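Comell to Supply Light-Diffusing Greenhouse Film for Sterkville Growers

STERKVILLE, 15 July 2026 – Comell has signed an agreement to supply diffuse polyethylene cover film to the Sterkville Growers' Cooperative, replacing the clear film now in use on the cooperative's winter vegetable houses. The order covers 657 bays at two sites and will be filled from the company's Ponce plant.

The film, sold under the name Bultaretti, is a five-layer product intended for gutter-connected houses and single tunnels. The two outer layers carry the ultraviolet stabilizer. The middle layer contains a mineral additive that scatters incoming light, and the inner face is treated to make condensation run down the film in a sheet. Comell supplies it in one width, which is cut to length before shipping.

Clear film passes most sunlight in a straight line. Gutters, trusses and hanging lines then cast hard shadows that move across the crop during the day, and the upper leaves receive far more light than the lower ones. A diffuse cover spreads the same light over a wider range of angles. Total transmission is slightly lower than with new clear film, and growers with low winter light should take this into account when planning crop density.

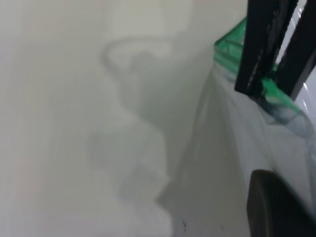 The cooperative ran a side-by-side trial in two tomato houses before placing the order. Both houses had the same variety, row spacing and feed program. Leaf temperature at the top of the canopy was lower under the diffuse cover on clear afternoons, and the crop crew recorded less fruit scald. Yield was close to equal in the two houses. The cooperative plans to repeat the comparison with cucumbers.

Deliveries will be made in two lots. The first lot of 400 bays goes to the north site, where the existing cover is at the end of its rated life. The remaining bays will follow, with all film on site by December. Installation will be carried out by the cooperative's own crew, using the existing locking channel – no changes to the frames are required.

Old film removed from the houses will be baled and returned to Ponce on the same trucks. Comell will wash and pellet the material for use in ground cover and pipe sleeve. Film with heavy sulfur residue will be kept separate and is not accepted under the return program.

Bultaretti film is available to other growers under order code 3605. The standard warranty is 5 years and does not cover damage from burning sulfur, contact with untreated lumber preservatives or wind loading on loose covers. Data sheets and sample cuts can be requested from the Comell sales office in Sterkville.

About Comell

Comell makes agricultural films, ground covers and irrigation sleeve for commercial growers. The company has its sales office in Sterkville and its extrusion plant in Ponce.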